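1/ Right, kettle's on, and I've promised this story to at least three people, so it's going in a thread. It's about a dead poet, a boarding house, and a plaque that I'm now fairly sure is on the wrong building.

2/ If you've ever walked up Kiline Street in Polden you'll know the plaque. Blue paint, slightly wonky, left of the door at the old Carkier Rooms. It says Edwin Tsai "lodged here and wrote The Salt Hours". I've walked past it since I was nine and never once doubted it!

3/ Quick bit on Tsai if he's new to you. Ship's clerk, wrote at night, published one thin book of poems and then went quiet. The Salt Hours is the long one about waiting for a boat that's late. We all did it at school and we all moaned about it. I love it now (sorry, Mrs whoever-you-were in year eight).

4/ The local legend goes like this. He took the top back room at Carkier's one February, fell for the landlady's daughter, wrote the whole poem in a single night and left before breakfast without paying. Pubs here will tell you he scratched the first line into the windowsill.

5/ Lovely story. I told it on walks for years. I've done the voice and everything.

6/ Then Pei-shan Kwan messaged me. She's been going through the rent books in the town archive for a completely different reason (drains, she's writing about drains) and she'd found his name. Spelled wrong, but his name, his job and his ship. 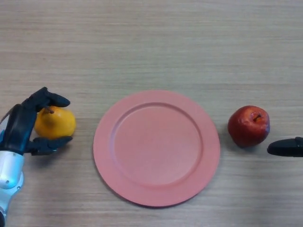 WHAT THE RENT BOOK SAYS

7/ It's item 3042 if you want to ask for it at the desk. Big green thing, smells like a shed. Tsai is down as a lodger for 12 weeks, paid up every single week, no gaps. So that's the midnight flit gone.

8/ And the address isn't Carkier's. It's number 12, across the road, over what was then a rope shop and is now the place that does keys and shoe repairs. I went and stood outside it like a lemon for ten minutes. No plaque, obviously. There's a sign about watch batteries.

9/ I did think, well, maybe he moved. People moved lodgings all the time. So Lok-yiu Mak and I spent a whole afternoon on the Carkier books for the same winter, which are in much worse shape, and he isn't in there anywhere. A couple of pages are stuck together so I won't swear to it. But the top back room was let to a piano tuner right the way through.

10/ Lok-yiu is now more interested in the piano tuner than in Tsai and I may have lost him.

11/ What about the daughter, I hear you ask. Well! The Carkiers had two sons. The rope shop people had a daughter, but she was four. I think we can let that one go.

12/ The windowsill I can't help you with. The windows at Carkier's were all replaced when it was turned into flats, and if anyone's grandad kept the old sills in a garage, please, please get in touch.

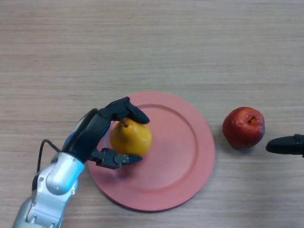

Polden Local History Group: Writers and Readers Section

13/ So where did the Carkier story come from? My best guess is a newspaper piece written long after he died, when the Rooms had been done up and wanted guests. It has the daughter, the one night, the unpaid bill, all of it, and it quotes "an old resident" with no name. I can't find a word of the tale in print any earlier.

14/ The same piece says the poem has 1000 lines. It hasn't, I've sat and checked, and I wouldn't wish that evening on anyone. So I don't think whoever wrote it had read the thing.

15/ The bit that got me, though, is in the poem itself. There's that verse about the smell of tar coming up through the floor. Teachers always told us it was the ship, he's remembering the ship. But he's lodging OVER A ROPE SHOP. It's coming up through the floor! I read it out in the archive and got shushed.

16/ Pei-shan says I'm getting carried away and that poets are allowed to imagine tar. She's probably right. I'm keeping it.

17/ Someone's already asked whether the plaque should come down. I don't know. I'm fond of it, and the Carkier building has other claims to fame (the piano tuner, apparently). I'd be happy with a second one over the road and a bit of an argument between the two.

18/ Photos of the rent book page aren't allowed online yet, before anyone asks. You can see it in person most mornings. Bring a pencil, they'll take your pen off you. And if the person at the desk gives you 3464 by mistake, that's the harbour fees. Also good, but no poets so far.

19/ Next job is the ship's papers, to see if his dates ashore match the 12 weeks. If they don't I'll be back here eating my words. If you had a relative who let rooms on Kiline Street, or you were told a different version of the story, stick it in the replies. I've had one already where he climbs out of the window with a goose.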